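Ticket 241: Pallau reader skips pages in back issues
Status: open, waiting on reporter
Opened: February 2021
Reporter: Chrysoula Kourkoulas
Component: Pralluvik import

Issue 12 of Ruchti opens on page 5. Pages before that are in the archive file but do not show in the reader. Same result after clearing the cache.

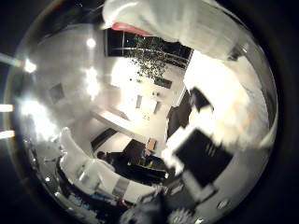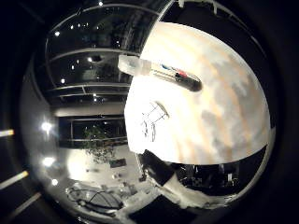
Log:

Opened the file in Wisitz. All pages present, cover included. File is not damaged.

Re-imported through Pralluvik with default settings. Fault reproduced. The importer reads the double-page splash as the cover and drops everything ahead of it.

Turned off "detect cover by width" and imported again. Cover and opening pages now display. The splash is split into 2 single pages, left half first, which is correct for this series.

Lettering on the split pages is soft at full zoom. Separate fault, not handled in this ticket.

Reporter to repeat with the setting off and confirm on the remaining back issues. Reading position will reset on import.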